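Enseñar con la mano: un mes de teleoperación en el simulador

Por Anca Marinescu, grupo de aprendizaje por demostración de Vosdale

Marzo se nos ha ido en enseñar, y qué gusto da escribirlo. Quienes seguís este boletín desde el invierno recordaréis que teníamos el simulador montado, la pinza respondiendo al mando y una lista larguísima de tareas esperando a que alguien se sentara a hacerlas. Pues ya nos hemos sentado. ¡2485 demostraciones guardadas! Todas hechas a mano, episodio a episodio, por personas que mueven un mando y miran una pantalla.

Empiezo por lo que más me han preguntado en los pasillos: qué se siente al manejar la pinza. Los primeros minutos son torpes para todo el mundo. El mando tiene seis grados de libertad y la muñeca humana, que en la vida diaria hace maravillas sin pedir permiso, de pronto parece de otra persona. Quieres bajar y bajas girando. Quieres cerrar y cierras antes de llegar. Y entonces, hacia el final de la primera sesión (a mí me pasó más tarde, lo confieso), dejas de pensar en el mando y empiezas a pensar en el objeto. Ahí es cuando las trayectorias se vuelven buenas de verdad: suaves, cortas, con una intención que se lee en la curva.

Géza Simon ha sido el que más horas ha echado en el puesto. Sus demostraciones tienen una cosa preciosa, una pausa pequeñísima justo antes de descender. Al principio pensábamos recortarla en el preprocesado, como recortamos los tiempos muertos del arranque, pero Etelka Fodor comparó dos entrenamientos, uno con la pausa y otro sin ella, y la política entrenada con la pausa se alinea mejor antes de bajar. Así que la pausa se queda. Hemos cambiado el filtro para que solo elimine la inmovilidad del principio y del final del episodio, y lo que ocurre en medio lo dejamos tal cual lo hizo la persona.

Las tareas de esta tanda son de tablero plano: objetos finos, apoyados sobre una superficie lisa, que hay que alcanzar, orientar o desplazar. Suena modesto y es dificilísimo. Un cubo perdona casi todo. Una lámina no perdona nada, porque apenas hay canto donde agarrar y la pinza tiene que llegar bajísima sin tocar la mesa. Probamos tres estrategias: entrar de lado y pellizcar el borde, arrastrar con un dedo hasta un canto libre, y empujar con los dos dedos juntos. La del arrastre es la favorita del equipo y la que mejor aprende la red por ahora. La del pellizco da los episodios más bonitos de ver y también los que más repetimos.

También hemos aprendido a pedir las cosas. La instrucción que acompaña a cada episodio la redactaba antes quien preparaba la tarea, siempre con la misma frase, y el modelo acababa sin hacerle caso. Ahora la escribe la persona que acaba de hacer la demostración, nada más soltar el mando y con sus palabras. Tenemos «acércalo al otro», «ponlo recto», «llévalo hacia arriba sin pasarte»... Themba Rampersad las revisa, corrige las erratas y deja los giros raros en paz. La variedad ha subido muchísimo y leerlas seguidas es una delicia.

Un apunte sobre la cámara, que sé que hay lectores muy atentos a esto. Grabamos una vista desde arriba, algo inclinada, en la que los dedos aparecen siempre por la parte baja de la imagen y el resto es superficie de trabajo. Para quien teleopera tiene una ventaja enorme: los dedos están siempre en el mismo sitio y el mundo se mueve alrededor. El inconveniente es conocido. Cuando te acercas a una cosa, pierdes de vista las otras, y los objetos del fondo se quedan a medias o se salen. A las personas nos molesta menos porque recordamos dónde estaban. A la política le cuesta, y por eso Ákos Katona le ha añadido una memoria corta con las últimas observaciones. Los primeros resultados nos tienen muy contentos, aunque faltan pruebas con escenas más cargadas.

El fondo del tablero nos dio una semana de discusiones. Empezamos con una textura de madera muy vistosa y la política se agarraba a las vetas para orientarse; en cuanto cambiábamos de mesa, se perdía. Pasamos a un tono liso, gris tirando a marrón, sin dibujo alguno, y el aprendizaje inicial mejoró enseguida. La idea es ir introduciendo variaciones poco a poco: primero la luz, después el color y al final las texturas, cuando el modelo ya se fije en los objetos.
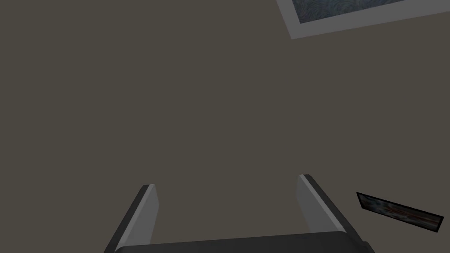

Los episodios que más nos enseñan son los que empiezan lejos. Si la pinza arranca encima del objeto, quien teleopera resuelve la tarea en un momento y el modelo apenas ve la aproximación. Desde que repartimos las posiciones iniciales por todo el tablero, las demostraciones son más largas, pero recogen decisiones que antes no estaban: por qué lado rodear, cuándo abrir los dedos, a qué altura viajar. Géza las abre muy pronto, Etelka casi al final. Guardamos las dos maneras y en el entrenamiento conviven sin problema.

Y luego están las correcciones, mi parte preferida. Dejamos que la política actúe sola y, cuando se desvía, la persona toma el mando, la devuelve al camino y la suelta otra vez. Ya tenemos 400 intervenciones de este tipo y se nota una barbaridad. Lo que aporta una corrección es justo lo que falta en una demostración limpia: cómo salir de un mal sitio. El relevo entre la red y la mano tenía al principio un tirón bastante feo, porque el mando y la pinza no coincidían al hacer el cambio. Ákos lo ha arreglado con una transición corta en la que el mando solo transmite movimiento relativo, y ahora el paso de una a otra es tan suave que a veces dudas de quién está conduciendo.

Para quien quiera los detalles prácticos: cada sesión dura 15 minutos y después se descansa, sin excepciones. Probamos turnos más largos y la calidad caía de forma clarísima, sobre todo en el cierre de los dedos. Los episodios fallidos no se borran, se etiquetan aparte, y quien los ha hecho anota en una línea qué pasó. Estas notas han resultado utilísimas para Themba, que las usa para decidir qué escenas conviene repetir.

Lo siguiente es salir del simulador. El brazo de Denitz está montado y calibrado, y queremos empezar con la enseñanza cinestésica, es decir, cogiendo el brazo directamente y llevándolo por el recorrido. Tengo muchísimas ganas de comparar las dos formas de enseñar en la misma tarea. Con el mando se gana en comodidad y en volumen de datos; con la mano puesta en el brazo se siente el contacto, y en los objetos finos sospecho que eso va a contar mucho. Etelka apuesta por lo contrario y ya hay un café en juego.

El conjunto de datos de marzo está en el servidor compartido, en la carpeta Kozma, con su ficha y las instrucciones originales. Los compañeros de Gresum ya lo están descargando para probar su propio modelo y nos han prometido comentarios. Si queréis pasaros a teleoperar un rato, el puesto está libre por las tardes a partir de las cuatro y no hace falta experiencia: las manos nuevas nos vienen de maravilla, con sus rodeos y sus dudas incluidas. Escribidme y os guardo un turno.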